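Lillow project — progress report
Friday, January 18, 2019

What we did so far
Goal is to get the arm to pick thin flat things off a table by copying a person. First plan was remote control with the joystick at the Stiltdale lab. Too slow. We got 11 usable demos in one afternoon and most of them had long pauses where the operator was just hunting for the edge. So we switched to the hand-held gripper. You hold it, do the task, the wrist camera records.

Data
300 demos by hand now, 30 held out for testing. Each one is short, roughly 6 seconds. Labeled with the Briem script, which still crashes if the clip starts with the fingers closed — workaround is to always start open. Wrote that on the wall.

Problems
Lighting. Demos from the window side look washed out on the right and the tracking drifts. Also the table grain, tracker likes it some days and not others. Clear plastic is the worst, edges hardly show up at all. We tried taping the corners but then its a different task.

Finger pads need checking before each session. Dust on the rubber changes the grip, we think. Havent measured it.
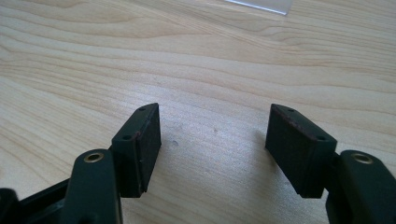 Fig. 1. Gripper open over the table, clear sheet at top. Dark rubber pads on the inner faces.

Left to do
Retrain with the window demos taken out and compare. Redo the joystick set so the comparision is fair, 11 is not enough. Move the setup to the Prostitley room in February if we get the key. Write up the calibration steps — still only in the notebook.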